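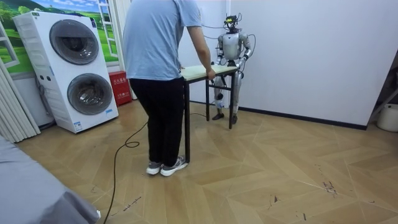 Fig. 4 - Hands on the table, one person and Rumex, cable on the floor.

4. Sharing a table with Rumex

By now your build should stand up by itself and close both hands on command. If it can't, go back to section 3, because this part is no fun with a robot that leans. I got to this point on 10 January 2022 and then spent three evenings on step 5, so don't feel bad if you get stuck there too!

What you need: a narrow, light table with thin legs (skip the nice dining table, please), a helper at the laptop, and a clear bit of floor. I run mine in a small room with a washer-dryer in it and that's enough space, as long as you know where everybody is going to step.

1. Set the table between you and the robot, long side facing its chest. Leave enough room for its knees to bend.

2. Run the long cable across the floor in loose loops. Mine likes to creep toward my shoes, so I look down before every single run.

3. Check the thin cable up at the sensor head. It should hang with some slack in it. Turn the head all the way left and all the way right by hand, and if the cable goes tight at either end, reroute it now.

4. Load the profile called Drallus and set the grip limit to 30. Zulmira Caldeira wrote this profile for our workshop, and it's gentler than the stock one (which put a dent in my first tabletop).

5. Send "reach" and wait. The arms come down to the two ends of the tabletop. If one hand stops short, nudge the table, not the robot, then send "reach" again.

6. Take hold of the corner nearest you with one hand. Keep your fingers well away from the robot's.

7. Ask your helper to send "lift". Go up with it, slowly, just enough to get the table legs off the floor. Hold, then send "lower".

CAUTION: Your helper keeps a hand on the stop button from step 5 until the arms are back at rest. Don't try to be both people. I did once, and once was plenty.

CAUTION: Never pull against the grip. If the hands won't open, stop the robot first and release them with the lever on each wrist.

Note: Error 171 means the two arms disagree about the height of the table. Nine times out of ten mine was a table standing crooked. Qianru Zeng gets it on her build whenever she forgets to zero the shoulders after a restart, so try that next.

Note: Scuffs on the floor are pretty much guaranteed while you're tuning the feet. Put down a mat if you care about your boards - just tape the edges flat.

When you can do step 7 five times in a row with no error, save the profile under a new name and go on to section 5, walking with a load.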